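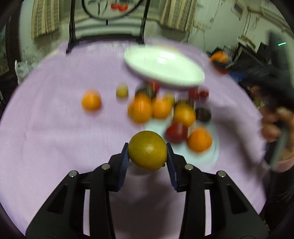

Budgeting for hand-held grippers – buy two or one and spares?

Trying to put together a kit list for collecting fruit handling demos at home, kitchen table stuff, fruit onto plates mostly. Got the two-finger type in black, blue textured pads on the inside of the fingers. It holds a small citrus fine. Oranges, apples, plums also on the list.

I've got 400 pounds left to spend before the end of the month and can't work out the split. Options:

- second gripper from Trado, takes nearly all of it
- keep one, buy pads, screws, a spare camera mount, and put the rest towards a small arm later

Arm would be a Rukitz, second hand, if one turns up. Has anyone done this and regretted either way? Also how often do you replace pads. Nothing in the leaflet about it.

Posted June 19, 2021
3 comments · 2 shares

Petronella Swanepoel

Spares first. I ran one gripper through most of May and the gripper itself was never the problem, it was the pads. Peel oil gets into the texture and they go shiny, then anything round starts creeping out when you tilt. I wash mine in warm soapy water after each session and still changed them after 40 hours of use. A set was 20 pounds when I last ordered, so put two sets down and you're covered for a good while.

Check the screws on the linkage arms too. Mine worked loose and the fingers stopped meeting evenly, lost most of an afternoon of recordings before I noticed. Thread lock, the weak one, not the permanent.

Second gripper only makes sense if you have a second person recording at the same time. Do you? You didnt say.

On the arm – don't save for it bit by bit out of the consumables money. Make it its own line. You'll need a power supply, something to bolt it to and a stop button, and used ones tend to come with none of that. And check your pads fit the arm's fingers before you buy, otherwise your demos are done with one grip and the arm has another.

Cele

get two. one breaks you're stuck waiting for post. thats all

Busier

Depends on the fruit really. Plums are where I'd worry, they bruise and you'll be buying more of them than you think, so put shopping in the budget. Wouldn't bother with a camera mount unless yours is cracked, I've had a spare in a drawer for ages, never opened.

Agree with the above about the arm needing its own line. No idea about Trado, how long is there returns period? Worth asking befor you order.

3 people found this useful

Contact us | © 2021 | Back to top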